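How to Test Whether a Robot Arm Can Do a Household Chore

People who buy or build a small robot arm tend to ask the same thing in the first week: can it tidy up after me yet? The short answer is that it can do parts of some chores, slowly, if you set things up for it. This tutorial shows how to find out which parts, using one simple job, which is picking a loose object up off a table and putting it down somewhere else.

The steps below use the Ekier simulator and its stock two-finger gripper. Any simulator with contact physics will do. You can go through the whole thing without owning an arm, and I suggest you do, as a bad grasp in software costs you nothing and a bad grasp in a bathroom can cost you a tile.

What you need

A computer that can run the simulator at normal speed
The Ekier home pack, or any set of furnished rooms
A spreadsheet or a paper notebook
An afternoon

Step 1. Write the chore down as small moves

"Clear the table" means very little to a machine. Break it up until every line is one movement with a clear end. For a single object, I use these:

Find the object
Move above it with the fingers open
Come down to grasp height
Close
Lift
Carry to the target
Open and back away

A full bathroom wipe-down came to 27 moves when I wrote it out this way, and that was with the mirror left out. Do this for your own chore before you touch any settings. Many people find the job they wanted to hand over is mostly moves the arm has no good way to do, such as wringing out a cloth.

Step 2. Pick an object that is a fair test

Boxes are too easy. A flat finger on a flat side gives plenty of contact, and nearly any grip holds. Soft things like towels are too hard for a first try. A ball is a good middle case. It is rigid, so you don't have to worry about it folding, but it touches each flat finger over a very small area and it will roll if you bump it on the way in.

Step 3. Set up a room with things in it

Don't test on a bare floor with one object in the middle. Load a furnished room and leave it furnished. The background matters if your software finds objects by camera, because a pale ball near a pale surface is harder to pick out than the same ball on dark wood. Clutter also shows you early whether the arm plans a path around things or straight through them.

Set gravity and friction to the defaults and leave them alone. It is tempting to raise the friction when the ball slips. You will then have a robot that works only in a house covered in rubber.

Step 4. Set the gripper

Open the fingers a little wider than the object. Too wide and one finger arrives well before the other and pushes the ball away. Set the closing speed low. On the Skislow controller I use 16 as the speed value, which looks painfully slow on screen but cuts down on rolling.

Then set the grasp height. For a sphere, the fingers should meet it at its widest point or slightly below. If they meet it above that point, squeezing pushes the ball down and out.

Step 5. Close on the object and check the contact before you lift

Pause the simulation once the fingers have closed. Look at the grasp from the wrist camera. You want the ball between the fingers with one on either side of it.

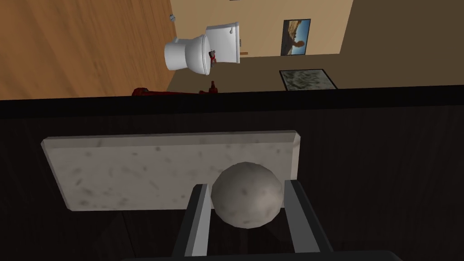

Step 6. Lift, carry and release

Run the rest of the moves at the same slow speed. Hold the object in the air for 2 seconds before moving sideways. A weak grip often shows up during that hold, as a slow turn or slide. Lower the ball all the way to the surface before opening the fingers.

Step 7. Repeat, and keep score

One good run tells you very little. I do 300 runs with the start position shifted slightly each time, left going overnight. Log each failed run under the move where it failed, using your list from Step 1.

Reading the results

If most failures are at "find", work on lighting and the camera. If they are at "close", go back to Step 4. Failures at "carry" usually mean the arm is moving too fast or the planned path clips the furniture.

Expect a real arm to do worse than the simulated one. Real objects are damp, dusty or not where you left them. For now I would trust a home arm with sorting and moving hard objects on a clear counter, and I would keep the cleaning for myself. Shop-floor work is further along, mainly because parts there turn up in the same place every time.

Settings files for the Zinport exporter can be loaded from the File menu if you want to move the same test onto hardware.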